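브롤리투스 소개

회사 소개 글은 대체로 믿을 것이 못 된다. 어느 회사나 고객을 먼저 생각하고, 어느 회사나 장인 정신으로 일한다. 그래서 이 페이지를 쓰자는 말이 처음 나왔을 때 우리도 한참 미뤘다. 결국 쓰기로 했으니, 우리가 하는 일과 하지 않는 일만 적어 두려고 한다.

브롤리투스는 화장대 정리를 하는 회사다. 옷장도 주방도 맡지 않는다. 거울이 달린 화장대와 그 위, 그 서랍 안이 우리의 일이다. 직원은 38명이고 지금까지 정리한 화장대는 2316대다. 이 숫자가 실력을 증명한다고는 생각하지 않는다. 많이 했다는 뜻일 뿐이고, 초기에 한 것 중에는 다시 하고 싶은 집도 있다.

정리 업계에서 흔히 하는 말 가운데 우리가 의심하는 것이 몇 가지 있다. 우선 "설레지 않으면 버려라"는 말. 면봉이 설레는 사람은 드물지만 면봉은 필요하다. 수납함을 먼저 사라는 조언도 그렇다. 수납함부터 산 집에 가 보면 수납함이 제일 큰 짐이 되어 있는 경우가 많았다. 우리는 수납용품을 팔지 않고, 파는 곳에서 소개비를 받지도 않는다.

연습은 말로 하지 않고 가구 앞에서 한다. 조각 장식이 있는 크림색 화장대는 다루기가 까다로운 편이다. 상판 앞선이 물결처럼 굽어 있으면 네모난 쟁반은 어디에 놓아도 어색하고, 굽은 선에 맞춰 물건을 늘어놓으면 이번에는 손 둘 자리가 없어진다. 타원형 거울은 예쁘지만 앞에 키 큰 병을 세우는 순간 절반은 쓸모를 잃는다.

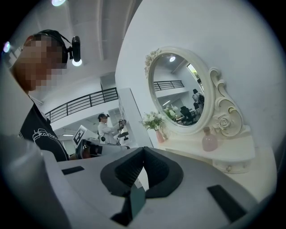
타원형 거울이 달린 크림색 화장대가 있는 방

작업 순서는 단순하다. 상판 위의 것을 전부 내려놓고, 매일 쓰는 것만 도로 올린다. 나머지는 서랍으로 가거나 주인이 결정할 때까지 상자에서 기다린다. 결정을 대신해 드리지는 않는다. 남의 립스틱이 몇 개면 충분한지 우리가 어떻게 알겠는가. 작은 뚜껑이나 동전, 짝 잃은 귀걸이처럼 어디에도 속하지 않는 것들은 맨 마지막에 본다. 시간은 대개 여기서 제일 많이 걸린다.

꽃에 대해서는 회사 안에서도 의견이 갈린다. 팔레르모 스타일이니 호텔식이니 하며 꽃병부터 놓는 정리를 우리는 별로 좋아하지 않았다. 다만 구석에 작은 꽃병 하나 정도는 상판을 비워 두는 데 도움이 된다는 쪽으로 요즘은 조금 기울었다. 꽃 옆에는 영수증을 잘 던져 놓지 않게 된다는 것인데, 근거는 아직 우리의 짐작이다. 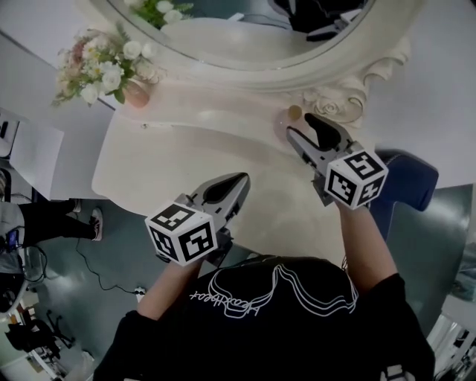
아조아 아피아는 이 대목에 동의하지 않는다고 전해 왔다. 꽃이 있든 없든 석 달이면 영수증은 돌아오고, 자기 집 화장대가 그랬다는 것이다. 상판이 넓을수록 더 빨리 어질러지더라는 말도 덧붙였다.

틀린 말이 아니라서 그대로 싣는다. 우리가 다녀간 뒤에도 화장대는 다시 어질러진다. 그래서 두 달 뒤에 한 번 더 찾아가는 '팔로미노' 방문을 기본 요금에 넣었다. 그때 무엇이 제자리로 돌아가지 않았는지를 보면, 대개는 우리가 정한 자리가 틀렸던 것이다. 그런 물건은 자리를 옮긴다.

상담은 1월을 빼고 연중 받는다. 새해 결심으로 하는 정리는 그다지 권하고 싶지 않다. 화장대가 지금 그대로도 쓰기 편하다면 연락하지 않으셔도 된다.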